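**Korcombe v Hawthorne: appearance clause in the keeper's contract**

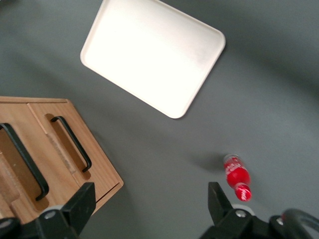 *White tray and wooden drawer unit on a grey tabletop.*

**plillano_end** wrote:
Club says the clause pays out after 17 league starts. He has 17 if the abandoned Grenero match counts. His agent has put in a claim.

**row_g_242** wrote:
It doesn't count. Abandoned matches are struck from the record, goals and all.

**plillano_end** wrote:
Bookings stand, though. He was booked in that one and served the ban.

**offside_kev** wrote:
Discipline is a separate rule. See section 3 of the league handbook.

**row_g_242** wrote:
Agreed. The contract says "completed fixtures" anyway.

**plillano_end** wrote:
Only the 2 most recent contracts say that. His is older. Hearing is in December.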